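Skalach remaster: is the new hint system worth it?

colus57
Bought it on release. The shop page promises up to 107 hints, and most of them just tell you to look at the thing you're already looking at. Who tested this?

brandska
They're fine. You're meant to click the lamp twice for the longer one. I finished the harbour chapter in an evening with it.

colus57
I did click twice. It said "Perhaps the rope?" I had the rope. A parser game would at least have insulted me.

yuting_t
Parser games had me typing "use rope with hook" 27 different ways, so no thanks. I do agree the lighthouse hints are useless though.

brandska
Which version are you both on? The December patch rewrote the lighthouse.

colus57
Patched. Same rope.
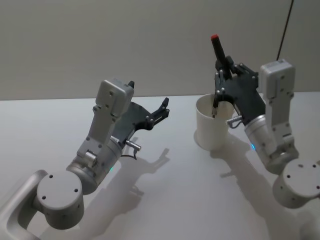
Re: Skalach remaster: is the new hint system worth it?

hsueh_fan
Has anyone checked the claim that the script has 2,000 new lines? I've replayed three chapters and heard maybe a dozen.

yuting_t
Depends if they count the hints.

colus57
Then I want my rope line taken off the total.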